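Unit 6: Planning and Budgeting for a Two-Arm Work Cell
Course handout, Equipment Planning for Small Operations
Prepared by Mitsuko Shimada. Revised Aug 29, 2025

Students should read this handout before preparing the draft equipment plan. It covers the purchase of a bench-mounted cell for handling tableware, and the same method applies to most light handling work.

1. Define the task before requesting a quotation

A supplier can price an arm from a catalogue. It cannot price a task that the buyer has not described. The plan must state what is to be picked up, where it will be set down, and how much the items differ from one another. Tableware is a useful case for study. Round and oval plates, glazed and patterned surfaces, and raised and flat rims may all pass through the same station, and the gripper must hold each of them by a fairly thin edge.

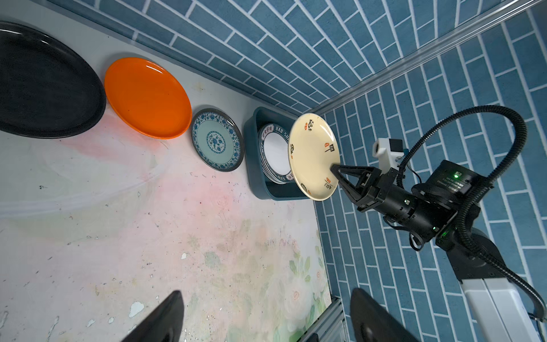
Figure 1. Cream plate held in a two-fingered gripper beside the dish rack.

Fingers are a consumable item and belong in the operating budget. So do cables. A cable that travels with the wrist bends with every movement, and a plan that lists the arm but no replacement cable set will be returned for correction.

2. Capital items

List every item needed to bring the cell into service, including those bought from a different supplier. For the Okusska exercise, the capital list should contain the following:

Arms, with controllers and mounting plates
Grippers, one for each arm
Wrist cameras and brackets
Aluminium rail and posts
Wall panels and work surface
Racks, trays and a set of test plates
Freight, installation and operator training

The Kusero quotation supplied with the exercise gives $1,878 for rail, posts and panels. Freight is excluded. Students often carry this figure forward as the full cost of the enclosure, and the omission then appears as an overrun in July, when the account is reconciled.

A second arm should be justified on its own line. The justification may rest on reach, on the time taken per item, or on tasks that require one arm to hold while the other places. Where both arms share one surface, allow additional hours for setting up safe movement between them.

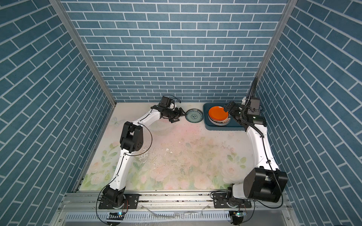 Installation labour is the item most often underestimated. Hakim Gunawan's worksheet allows 19 hours for assembly and alignment and a further 30 for programming and trials. Use these hours unless your group has a written estimate from the installer. Rates are given in the Drimier schedule — use the regional column, not the metropolitan one.

3. Operating costs

Operating costs are to be shown for each year of service and kept separate from the capital list. Include power, replacement parts, cleaning, software fees and staff time. Cleaning is a real cost in any cell that handles dishes. Crumbs and chips collect on the work surface, and the surface itself will wear and should be budgeted as a replaceable part.

Test pieces also need an allowance. A trial set should include several sizes and colours, with dark and light items both represented, and spares for breakage. Laimutė Org will discuss the choice of test pieces in the tutorial. 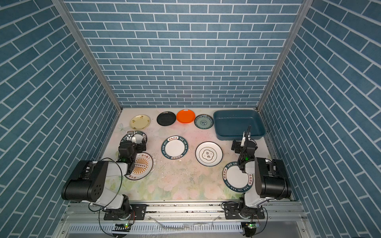

TUTORIAL TASKS

Task 1. Prepare a capital list for the Okusska cell using the headings in section 2. Mark each line as quoted, estimated or unknown.

Task 2. Compare the Kusero and Sasaki offers over six years of service. State your assumptions about replacement fingers, cables and work surfaces.

Task 3. Write one paragraph for or against the second arm, addressed to a manager who has not seen the cell.

Submit all three tasks as a single document to Kazue Iwasaki. Groups that wish to use a different supplier must have the quotation approved before the tutorial. Late quotations will not be accepted.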